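Pre-show walkthrough, main room, with comments
Venue: Stirstead, Vulville
Act: Prilumthorpe (electronic, loud, one encore whether asked for or not)
Checked by: Mayu Katayama
29 May 2019

1. Fire exits clear, doors open outward
Pass. Left exit sticks if you push it politely. Push it rudely.

2. Exit signs lit
Pass, all of them. The one over the bar has stopped buzzing and I sort of miss it.

3. Stage edge marked with white tape
Fail, then pass. The tape left over from March had rolled itself into a sausage. Replaced downstage, full width.

4. Merch table stable, walkway in front kept open
Pass. Cloth must not hang where feet go. Shirts get folded before doors, please — last tour we sold them out of a heap and it looked like a breakup.
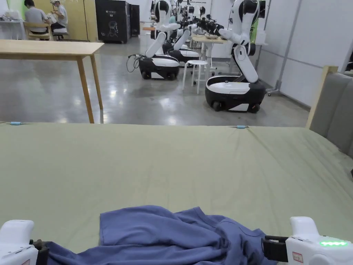
Blue shirt on the green tablecloth.

5. Cables taped or ramped
Pass with comment. The ramp at the sound desk is fine. The run behind the monitors was taped by someone in a hurry, and I have been that someone, so I redid it.

6. Front barrier locked and pinned
Fail. Sadowski barrier, section 9, pin missing. Spare found in the drawer with the takeout menus. Recheck after soundcheck, when the bass has had a go at it.

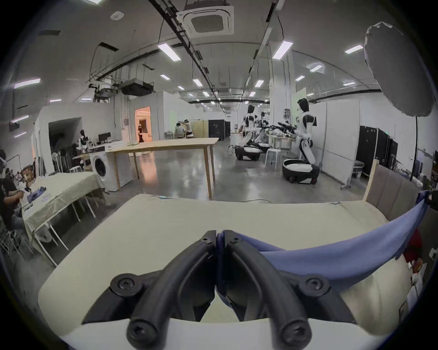

Reading time: 3 min

7. Strobe warning posted at the door and the box office
Pass at the door. Box office sign was behind the plant. The plant has been moved.

8. Haze machine
Pass. Detectors in the main room set to show mode, key signed out to me. Prilumthorpe's rider asks for "weather." They get haze.

9. Headcount
Limit for this layout is 157, and that includes the guest list, however good its friends are. Two clickers at the door, compared at every set change.

10. Earplugs
Pass. Full bowl at the bar, free. People take them for mints about once a night.

Still open before doors:
Item 6, recheck pin
Water at the barrier, 3 cases
Someone to tell the support act their set ends when it says it ends

Signed, M.K.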